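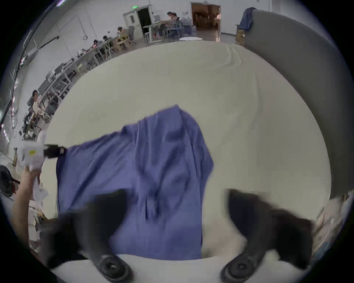 How to fold a crumpled cloth on a big table

By Areti Alexiou, 01/11/2025

Many people try to fold a cloth when it is still in a heap, and then they wonder why the corners do not meet. I did the same for years. Please open it fully first.

1. Put the cloth in the middle of a clean table. Leave free space on all sides.

2. Look for one corner. Do not pull from the center, it only makes the folds tighter. Hold the corner and bring it slowly to the left.

3. Keep this corner in place and find the next one along the same edge. Move your fingers on the hem until you feel it.

4. When all corners are out, smooth the cloth with a flat hand, from the middle to the edges. High folds go first, small creases after.

5. Fold in half, edge to edge. Check the corners. Then fold in half again, in the other direction.

For a shirt the steps 1 to 4 are the same, but you start from a shoulder seam. With fitted sheets I still have trouble. Azlan Wuisan showed me his way in February, with the hands inside two corners, and I will write it on a separate page when I can do it well.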